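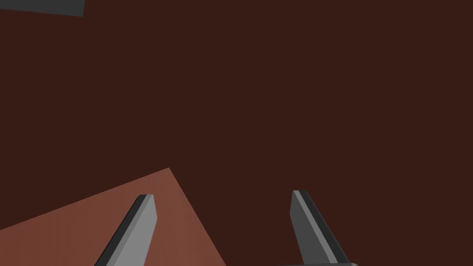 Unit 4: Reverberation and the cinema room

In the last unit we looked at how one loudspeaker sends sound into a room. Now we ask what the room gives back to the listener.

Reverberation time (RT60) is the time in which the sound level falls by 60 dB after the source stops. Sabine's formula in metric units is

RT60 = 0.161 V / A

where V is the volume in cubic meters and A is the total absorption in square meters. Please write the units in each step. Many mistakes in the homework came from mixing feet and meters.

Worked case. The small hall at Nundavetti has a volume of 2000 cubic meters and a total absorption of 545 square meters at mid frequencies. This gives RT60 = 322 / 545 = 0.59 seconds. For film dialogue this is comfortable. For a string quartet it would feel dry.

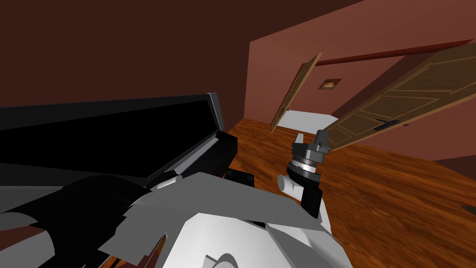
The formula assumes that the sound energy is spread evenly in the room. In a cinema this is only partly true -- the seats absorb strongly and the wall behind the screen is often treated, while the side walls can remain hard. Two parallel hard walls produce flutter echo, which the formula does not show at all.

Surround channels need special care. If the side speakers are delayed too little, the people in the last rows hear the effects before the dialogue. In his course notes Brock Paquette suggests to set the delay from the worst seat, and I follow him in this.

For next time: read chapter 14 and repeat the calculation with 90 square meters of curtain absorption added. Bring your result on paper.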